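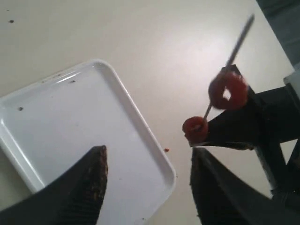 The white tray on the table, with a tiny red crumb just past its corner.

I have wanted to write up the skewers for a while, mostly so I stop answering the same email. We make them at Melville for the January open evening and again in spring, and every time someone asks how to keep the bits from ending up all over the table.

The tray matters more than people think. We used to work straight on the tabletop and wipe down afterwards, and the red pieces are the worst for it. They crumble when they go on the stick, and the small bits roll. A white plastic tray with a raised rim catches most of them and shows up anything that shouldn't be there, so you can see when it wants a wipe. Ours came in a pack of 4 from Hiltum and has been through the sink more times than I can remember. It has gone slightly dull on the underside but the rim is still shiny.

I did try a wooden board for one batch. It looked nicer and was a nuisance. Things slid off the end, and the red got into the grain and stayed there. The board is now under a plant pot.

The way I set up is simple enough. The tray goes on the table at a slant, near corner towards me, as I find it easier to reach across than straight on. Skewers stay to the right of it, on the table side. Bits that are waiting to go on stay in a bowl, well back. If you put the bowl in the tray you lose half the space and you will knock it over at least once. I have done so twice.

Wiroj Siriwan, who did the last batch with me, likes the tray square to the edge of the table and says mine makes him feel seasick. Either is fine. What does help is a plain table with nothing else on it. We cleared everything off this time and it went much faster – we made 148 before lunch, against 198 for the whole day in January.

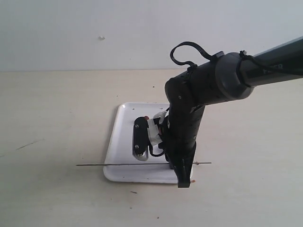 Cleaning up afterwards

Tip the tray over the bin first, before it goes anywhere near water. The crumbs stick as soon as they are wet. Then warm water and a soft cloth. I don't use a scourer on it, as the one time I did it left scratches that held the colour.

For the table, go over it with a dry cloth and then a damp one. Look along the surface with your head low and you will spot the specks you missed. There are always a few, usually past the corner of the tray.

I will put the quantities up when I have checked them against my notes from Cuadros, as I think I doubled something by mistake.

3 comments

Marge
Do you dry the tray with a towel or leave it to drain? Mine always ends up with marks.

Reply from the author
Towel. Draining leaves marks on mine too.

Pete in the annexe
I am with Wiroj on this one. Square to the edge.

Search this blog
Type and press enter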